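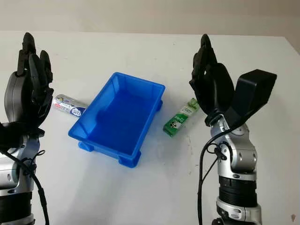 洗手间台面上的东西，归根到底只有两种：有盒子装的，和正在往别人那边滚的

上一期我们在楼层通讯里问了一句“洗手台要不要放收纳盘”，本以为没人理，结果收到的来信比停水通知那次还多。来信意见分成两派。一派认为，牙膏、护手霜这类东西应当有个固定的家；另一派认为，成年人不需要别人替自己的牙膏安家。两派都用了感叹号。

先说蓝色收纳盘。长方形，敞口，四壁微微往外斜，底下带几个小支脚，颜色蓝得很坦率，放在白台面上，戴不戴眼镜都找得到。有读者嫌它太跳，问能不能换成米色。米色我们去年试过，放在米色墙跟前，两个月里被三位同事当成台面的一部分，直接把杯子搁了上去。蓝色暂时不换。

支脚这件事值得多说两句。洗手台常年有水，平底的盘子贴着台面，过一个周末再拿起来，底下就是另一个世界。有脚的盘子抬高那么一点点，抹布能伸进去，至少理论上能伸进去。Hindar 楼的茶水间去年换成带脚的沥水盘以后，再没有人在意见簿里写“底下那是什么”。

再说牙膏。一管白底、一头带道红色的牙膏，横着躺在盘子外边，离家不到一掌远，这种景象各位想必不陌生。牙膏管的天性就是躺着，躺着就占地方，占了地方就要挨骂。本栏的建议是：用过一半以后，盖子朝下立起来，靠在盘子一角。立不住的话，说明您平时是从中间挤的，这个问题本栏管不了，家里人之间的事请在家里解决。

然后是包装盒。绿白相间的小纸盒，看上去总是很精神，让人舍不得扔。于是牙膏已经拆出来用了，盒子还留着，理由是“上面有说明”。编辑部认真读过几次牙膏盒上的说明，大意是挤在牙刷上，刷牙。读完即可回收。真正没拆封的备用品可以带盒放进收纳盘，竖着插，不要平铺，平铺两盒以后盘子就满了，第三盒又要睡台面。

Stokedetti 分部的同事来信介绍了他们的办法：盘子里只放当天要用的，其余一律进柜子，每天傍晚清一次盘。信写得非常有条理，附了表格。我们很佩服，也很清楚自己做不到。Tredumby 那边的做法更接近人性：盘子随便放，满了就算满了，谁最后一个放不进去，谁负责整理。据说自从定了这条规矩，大家放东西的动作都变得很快。

折中一下，本楼从二月起这样办：

每个洗手间配一个收纳盘，放在台面中间，不要推到墙角。墙角是水最多的地方，也是大家最想不起来擦的地方。

盘子斜着放还是正着放，不作规定。有人专门来信要求统一角度，已收到，已存档。

软管类放左手边，纸盒类放右手边，拿的时候不用翻。左撇子可以反过来，但请整个洗手间反过来，不要一个人反。

空盒子、挤干净的空管，请顺手带走。什么叫挤干净，以剪开之前为准。上个月有人剪开一管护手霜继续用，精神可嘉，但剪开的管子留在台面上沾了不少灰，后来谁也不肯认。

盘子每周冲一次，倒扣晾着。倒扣的时候请不要在上面放东西，那不是一张小桌子。

还有几位读者问盘子能不能领回家用。Yazıcı 文具间现存 7 个，先保证各层洗手间，剩下的可以登记。登记本在 113 室门口，笔用绳子拴着，绳子是吸取了以前的教训才拴的。

下一期打算谈谈公用冰箱里的酱料瓶，欢迎来信，写明楼层即可。关于牙膏该从哪一头挤，本栏不再接受投稿。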